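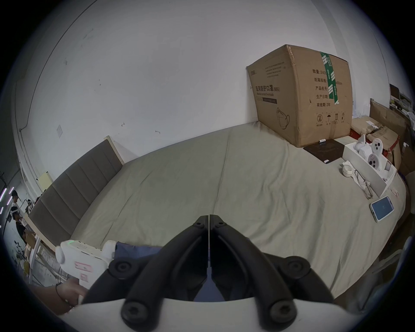

Looking past the jaws of a Giko hand gripper during practice. Photo: Grudine Robotics Club

Aug 21, 2020
By Randa Sleiman, Grudine Robotics Club
2 min read

Grudine students enter the Imonex Challenge with a robot that tidies bedrooms

I'm very happy to say we're in! The Grudine Robotics Club has a place in the student section of the Imonex Challenge, and our entry is called Giko. It's a tidying robot, or it will be once we've taught it what tidying is. The final is in January at Mansour Hall, and I have already been told off for talking about it at dinner.

We've started with the hands. A Giko gripper has two black fingers on a white body, and for now a student does the job of the arm: you hold it by the handle, squeeze the trigger and pick things up while a camera on the gripper records what the fingers are up to. Later on the robot gets to learn from all of that. I thought I'd be brilliant at it (I fold my own laundry, after all) and my first go at a T-shirt was a disgrace.

The rules ask every team for 200 recordings before the first check. We're aiming for 1,000, mostly because our second-years are stubborn, and we want them taken from plenty of different spots. A robot that has only ever met a tidy room would have a horrible time in mine.

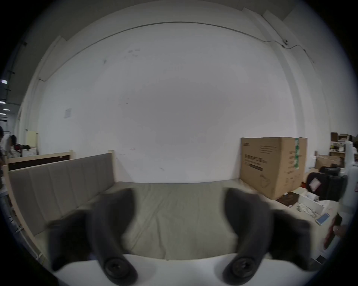
Between the fingers: the same gripper design pointed at the padded furniture along the wall. Photo: Grudine Robotics Club

Cloth is the hard bit. A mug stays the shape of a mug, but a folded cloth slumps, slides about and hides its own corners, so half the skill is choosing where to take hold. We've been going for the edge, closing the jaws slowly and lifting only a little before we carry on. Grab the middle and you mostly get a lump.

We work in pairs, too, and swap over before anyone's wrist starts to complain. The person without the gripper calls out the next job and writes down anything odd. My favourite note so far says "cloth won, again".

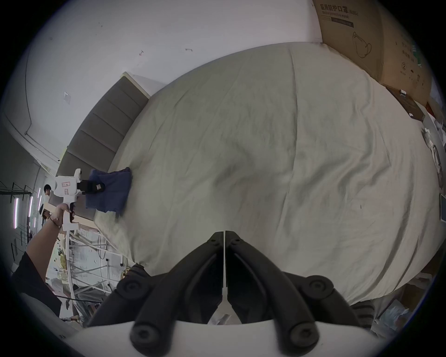
Come and have a go

New members are welcome from any course, and you don't need to have built anything before! If you can squeeze a trigger and don't mind folding the same cloth over and over, you'll fit in nicely. We're also after old towels, pillowcases and tea towels, the more faded and floppy the better.

Teachers and local reporters who'd like to try a gripper for themselves can write to me, Randa Sleiman, care of the Grudine Robotics Club. Please say which afternoons suit you and whether you're bringing a group, as we'll need to get the spare grippers ready.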